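Clulto

Search this site
Search
Enter keyword

About Clulto

Clulto records manual tasks performed by operators through a robot arm and supplies the recordings to groups that train manipulation software. The company was formed to do one job: to get a person's handling of ordinary objects into a form a robot can learn from, with enough consistency between operators that the data can be used without being sorted again by the customer.

The company does not build robots and does not train models for sale. Small models are trained in-house on each data set before delivery, as a check on the recordings, and are discarded afterward.

How a task is shown

Two methods are in use. In hand guiding, the operator holds the arm near the wrist and moves it through the task while the joints run in a low-resistance mode. In remote control, the operator sits at a leader arm and the working arm follows. Both methods log joint positions, gripper opening and wrist camera video on a common clock.

Hand guiding is faster to teach and is used for reaching and wiping motions. Remote control is used for most grasping work, as the operator's hands stay out of the camera view and the gripper is opened and closed by the same signal that the trained model will later have to produce.

Operators working by remote control are given the wrist view and one fixed view. During the final approach the wrist view is the one that matters. The operator is expected to bring the open fingers down on both sides of the object, check the angle of the object against the angle of the fingers, and correct the wrist before closing.

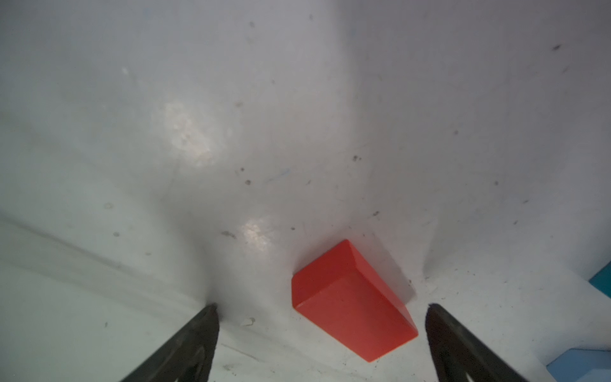 Wrist view, block task: red block between the open fingers, white plastic surface.

Block tasks are the first thing a new operator records. A block has flat faces and a clear long axis, so an error in wrist angle is easy to find on playback. Operators are told not to straighten a block before grasping it unless the task sheet asks for that. A tilted block is a valid starting state and is recorded as found.

An operator completes 40 accepted block episodes before moving to other work. An episode is accepted if it meets the following:

- The arm starts from the home pose and returns to it.
- The fingers close once. Regrasps are kept, but filed under a separate label.
- No pause is longer than six seconds.
- The object is visible in the wrist view when the fingers begin to close.
- The operator has marked the episode as success or failure before starting the next one.

Failed episodes are not deleted. They are delivered in their own folder, with the operator's mark and the reviewer's mark side by side. Where the two marks differ, a second reviewer decides, and all three marks remain in the file.

Where the work is done

Early recording was carried out on a bench with a plain backdrop. Models trained on that material did well on the bench and poorly elsewhere. Most recording now takes place in household and light commercial rooms, under whatever lighting the room has. Bathrooms, kitchens, utility rooms and storage areas make up the bulk of the current schedule.

Tiled rooms require some extra attention. Grout lines give strong, repeated edges, and a glossy floor changes brightness across the view as the wrist moves. A metal track along the foot of a wall adds another long edge near the working area. Small marks and specks on a pale floor are left in the recording and are not edited out afterward. Customers who want them masked can do so from the raw video.

Before recording starts in a new room, the operator runs a short survey pass. The arm is moved slowly over the working area with the gripper open and nothing grasped. The pass gives the reviewer a reference for the room, and it shows whether camera exposure needs to be locked. Corners are included in the pass, with the fingers held clear of both walls.
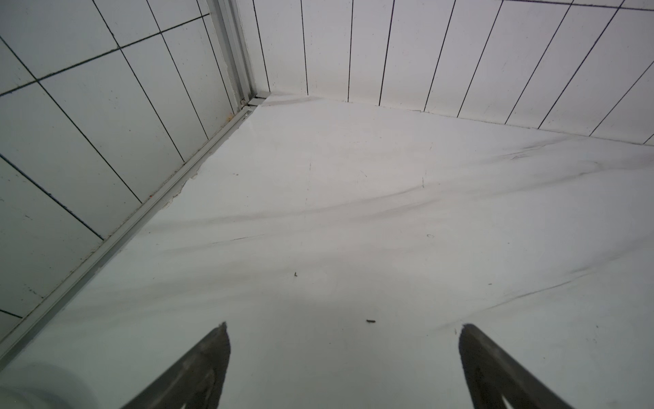 Equipment and software

The company runs two arm setups. Altari is the portable one, carried in two cases and clamped to a stand or a cart. It is used for all work in rooms. Vallent is the fixed bench setup and is used for operator training, camera calibration and repeat tests. Both carry the same gripper fingers and the same wrist camera mount, so that recordings from one can be compared with recordings from the other.

Evangelista is the review software, written in-house. It plays the camera views next to the joint and gripper traces and flags dropped frames, clock drift and joint limits. A reviewer can step through an episode one frame at a time and attach a note to any frame. Notes are exported in plain text with the data.

Calibration is checked at the start of each shift and after any move of the stand. If the check fails, episodes recorded since the last good check are held until they have been reviewed.

Operators and training

Operator training takes 15 working days. The first part is spent on Vallent with blocks, cups and cloths. The second part is spent in rooms with an experienced operator present. No background in robotics is needed. Steady hands help, but the more useful skill is the ability to do a task the same way many times and to report it plainly when it was done differently.

Shifts are divided into short blocks with a change of task between them. Grasp quality falls off when one person repeats one motion for too long, and the effect can be seen in the gripper trace before the operator notices it. Review is done on Friday by operators who did not record the material under review.

What is delivered

A standard order is 700 accepted episodes of a single task, plus the failures recorded along the way. Each order includes the raw wrist and fixed camera video, joint and gripper logs, calibration files, survey passes for every room used, the task sheet as given to operators, and all review notes. Changes made to a task sheet during recording are listed with the episode at which they took effect.

Smaller pilot orders are accepted where the task has not been recorded before. A pilot is used to settle the wording of the task sheet, the starting states and the acceptance rules. Pilot episodes are delivered to the customer but are not counted toward a later standard order.

Requests should state the task, the objects, the type of room and the gripper the customer intends to use. If that gripper differs from the one fitted to Altari, the request should include its maximum opening and finger length.

Last updated: February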